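2023-12-03

Bench notes on the Genmont hand-held gripper kit, second week of the loan. Writing this up before the details go, and so whoever takes the next shift doesn't repeat what I did on the first two days.

**What we have in**

Two kits from Genmont, both on trial until April. Each one is a hand-held unit with a trigger, a pair of fingers, a camera mount, a charger and a license for their recording software. The quote on file is 1843 per kit with the software, or 1336 without. The Lasia kit we looked at before was cheaper but had no spare fingers in the box and a lead time nobody there would put in writing. Gullanach have only sent a brochure so far, so they're not in the comparison yet.

The job we're buying for is the grocery work for Bustos: pick an item out of a basket, hold it clear, put it down on the counter side, repeat. Bustos want 2000 usable recordings before they decide on the next phase. Usable means the item is in the grip, the track doesn't drop and the operator hasn't knocked the basket over.

**Setup**

- Unit A on the bench by the window, unit B on the cart.
- Firmware as delivered. I did not update. The release notes mention a change to trigger response and I don't want that in the middle of a trial.
- Calibration takes 20 minutes per unit if the board is flat. Ours wasn't. Put it on the glass plate from the drawer under the mill and it passed first time.
- Trigger spring on B is stiffer than on A. Not a fault as far as I can tell, but the log should say which unit was used.

The calibration file is saved per unit, not per account. If you swap units and don't reload it, the software gives no warning and the finger opening reads wrong. I lost a morning's recordings to this. Genmont support answered the same day and said a warning is planned, no date.

**Fingers**

Stock fingers are fine on cartons and jars. They're stiff, the faces stay parallel over most of the travel, and the force at the tip is enough for anything in the current item list. They're less good on slick surfaces. Bags slide. Coated boxes can turn in the grip if you take them away from the middle, and once a long box starts to turn you can't save it by squeezing harder.

Long boxes need their own note. Cling film, foil, baking paper: all heavier than they look with a full roll inside, and the weight is spread along the whole length. What works:

1. Come in over the long sides, fingers square to the faces.
2. Close slowly until both sides touch, then a bit more.
3. Lift a short way and wait before moving off.
4. If it tips, put it back and start again. Don't try to fix it in the air.

Squeezing to the end of the trigger is not needed and it dents the cardboard. A dented box then gives a different finger reading on the next pick, which makes a mess of the comparison between runs. Set aside anything with crushed sides. 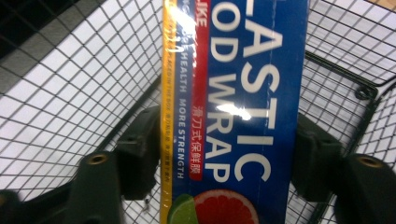 The wire basket is a separate problem. A fingertip can catch in the mesh if you go in low along the wall, and the jolt shows up in the tracking as a spike. I tried taping over the worst side and took the tape off again, the edge of it kept lifting and stuck to a finger. Better to stand long items up a little before starting, so the grip can close well above the mesh. Bustos use wire baskets in the shop and have said they want the same in the recordings, so changing to a solid bin is not an option.

The mesh is also hard on the tracking itself. With a lot of repeating pattern close to the lens, the software sometimes jumps one step along the grid and carries on as if nothing happened. You see it in playback as a small sideways hop. Two things cut it down:

- Keep part of the bench or floor markers in view when you start.
- Move at an even speed on the way in. The hops come mostly when you stop short over the basket.

Glare next. Shrink film and glossy coatings throw back bright spots and wash out small print. The tracking doesn't care much. The item labeling does, as it tries to read the pack. Large lettering generally survives, small lettering doesn't. I turned off the lamp on the left arm of the bench and left the ceiling lights on, and playback looks better for it. Will leave it that way unless somebody objects.

Label tool: it picks up one language per item unless you change the setting under the item profile. Some of our packs carry both English and Chinese, so set it to mixed before scanning. If you forget, it makes a second item entry for the same product and you have to merge them by hand. The merge button is two menus down and not where the manual says.

**Comparison so far, Genmont against Lasia**

| | Genmont | Lasia |
|---|---|---|
| Grip on cartons | good | good |
| Grip on bags | poor | poor |
| Long boxes | good if taken near the middle | turned in the grip most times |
| Spare fingers | in the kit | order separately |
| Calibration | slow, holds | quick, drifts over a day |
| Tracking near mesh | hops | loses track and stops |
| Export | plain files | their own format, needs converter |

I'd take a hop over a full stop for this job, though a stop at least tells you something went wrong. The hops have to be found by eye at the moment. Genmont say there is a filter for it in the paid software tier. I've asked for a trial key.

The export matters more than I expected. With Lasia every batch had to go through the converter, and it failed on any file name with a space in it. Genmont's output went straight onto the server and opened.

**Wear**

Light scuffing on the fingers, nothing on the contact faces that I can feel. Check the screws at the start of each shift - one on unit B had backed out a quarter turn and the finger had some play. Tightened by hand with the short key. Do not use the power driver on these.

Battery on A lasts a shift. Battery on B doesn't quite. Swap at lunch and put the old one on charge straight away.

**Open**

- Trial key for the filter, waiting on Genmont.
- Ask whether the softer finger pads in their catalog fit this model. Would help with bags.
- Ask for a price without the charger, we have enough chargers.
- Find out if Gullanach will lend a unit or only sell.
- Agree with Bustos what happens to a recording with a hop in it. I've been keeping them in a separate folder for now, named "hold".
- Replace the crushed foil boxes.

Next shift: stay on unit A, long boxes first while the bench is set up for them, then cans. Reload the calibration file if anybody has moved the units. Spare memory cards are in the top tray, formatted ones on the right.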